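Robots on the Bench: Your Questions, My Answers
Rozália Farkas, Gresdale returns and repack

Is the arm taking my job?
No. All 19 of us on the bench are staying. What goes away is the worst of the lifting and sorting, and I for one won't miss it!

What will I be doing all day, then?
More checking, less grabbing. You'll set out items, watch the picks and step in when one goes wrong. 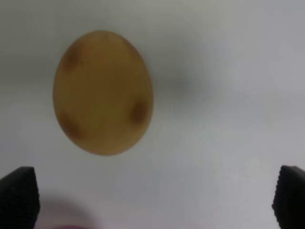

My first month was mostly learning where to put things, and I still fuss over it (ask Dénes Vörös, he's heard plenty). Rounded shapes took me longest. With something like that brown one with the dark spots, I look at how far apart the two black fingers are before I let the arm go any lower. You'll pick up the habit fast.

Do I need to know how to code?
Nope. Training is 95 minutes with me, then a week paired up on the Droltora line. I can't code either - I came over from packing.

Why do we practice on such a jumble?
Returns are a jumble! Hard things, soft things, stuff with handles, all in one shift.
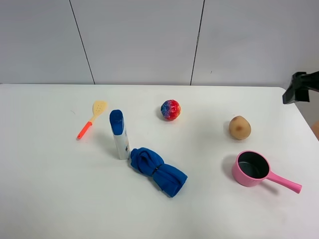 Folded fabric and long handles are where I'd ask you to slow down, and please leave space between items. If you're not sure, hit pause. Pausing doesn't count against your numbers.

Does my pay change?
Your base rate stays put. Questions about shift premiums go to the Ustard office, extension 363.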